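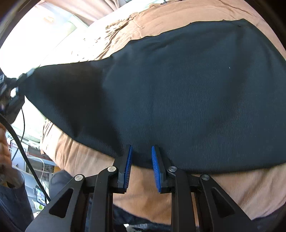

Folding next to a folding machine: tips from our back room

November, by Karla Cuautle
Filed under: Laundry & Linens, Tips From Work

Dark ribbed knits are my favorite thing to fold, and I've folded a lot of them! I work at Rivas, a wash-and-fold laundry on the Postencombe road, and last spring we got an automatic folder for the flat stuff. Sheets, towels, pillowcases, plain T-shirts — all of it goes in one end and comes out square at the other. Knits, comforters and anything with a strange shape still get done by hand, and I could not be happier about the split. My shoulders feel ten years younger.

What changed for us is mostly the order of the day. Before, you took whatever basket was next. Now we sort for the machine first and fold by hand while it runs, and a lot of what we learned works just as well in a house with no machine at all.

Sort by how it folds
Color sorting is for washing. Once things are dry, make one pile of flat pieces and one of everything else. The flat pile goes fast and you get into a rhythm with it. Our folder hates surprises (a sock inside a pillowcase will stop it dead), and so do I, so shake each piece once as it goes on the pile.

Untwist before you smooth
A knit that comes out with one end wrung up like a rope won't fold straight however hard you press on the middle. Take hold of the twisted end, let the rest lie, and turn it until the ribs run in line. Then smooth from the center out with flat hands. Pulling on ribbing stretches it, and it stays stretched.

Spread it on something that grips a little
A comforter is a fine surface for a sweater, much better than a slick table, but pull the wrinkles out of the comforter first or you'll fold them into your sweater. I do this at home on the bed.

Get the lint while it's spread out
White specks on charcoal are easiest to see before the first fold. Two passes with a damp rubber glove, both in the direction of the ribs. Tape works too, but it lifts the fuzz on soft yarn.

Fold heavy knits in thirds
Sleeves in, sides in, then up from the hem. Hangers give you shoulder bumps.

Take turns
This one's for workplaces. On the first busy day with the folder we fed it 58 sheets before lunch, and whoever was feeding got bored silly and sore in one wrist. Now we swap every two hours, feeder to hand table and back. Everybody learned to clear a jam that way, and everybody keeps their hand folding sharp. Ask for that early if your shop is getting one. At our Purnbridge branch they waited nearly a year to start swapping, and the newer people had never folded a cardigan!

Next time I'll get into fitted sheets, which the folder does badly and I do only a bit better.

Recent tips
Getting candle wax out of a tablecloth
Bornari wool wash: how much to use in a small sink
Storing sweaters without mothballs
Drying a comforter when it won't fit the dryer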